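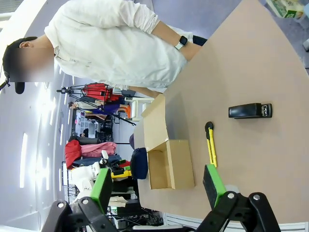 Hi all,

Catching up on the digest with a cup of tea, so forgive me if someone has already answered this one. Back in December the question came up of what to do with all the cardboard boxes after the Stillutum swap, and I've been meaning to chime in ever since because boxes are my thing (my family would say a bit too much my thing).

> We've got 82 boxes left over and the shed at Bristance is
> chockers. Half of them are still made up. Does anyone want
> them, or should we just take the lot to the tip? Also, is it
> worth keeping the stapled ones? They scratch everything.

Please don't tip them! I'll have as many as fit in the wagon. A made-up box takes up a ridiculous amount of room for what is mostly air, so flatten the lot first and you'll be amazed how much shed you get back. Run the utility knife along the tape on the bottom seam, blade only just out, and push the sides over. If one won't fold nicely, slit it down the glued corner and let the whole thing open out into a sheet. I keep a pile of those sheets under the bed and use them for everything: drawer liners, dividers between plates, something to kneel on when I'm weeding.

As for staples, I'm in two minds. A little desk stapler is fine for tacking a label or a divider, but I wouldn't trust one to hold a bottom shut with books in it. Tape for that, and two strips if it's going upstairs. Any old staples I lift with a butter knife and drop straight in a jar, having found one with my bare foot last winter. Never again.
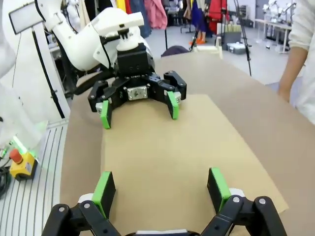
Aksoy wrote back off-list to say flat sheets go mouldy on a concrete floor, and could we please stand them on edge on a pallet this time, tied in bundles of 13 so that one person can lift them. Fair enough, my last lot did get a bit furry along the bottom. I've got a big roll of garden twine, 200 metres, which ought to see us through, and there's a spare pallet behind my garage if somebody with a ute can fetch it.

I can be at the shed from 5 onwards most afternoons. Bring your own knife and a pair of gloves, the edges are murder on your hands. And if anyone still has the good tape gun from the Sesik move, could you drop it back? I've looked everywhere at my end.

Cheers, and save me the big ones!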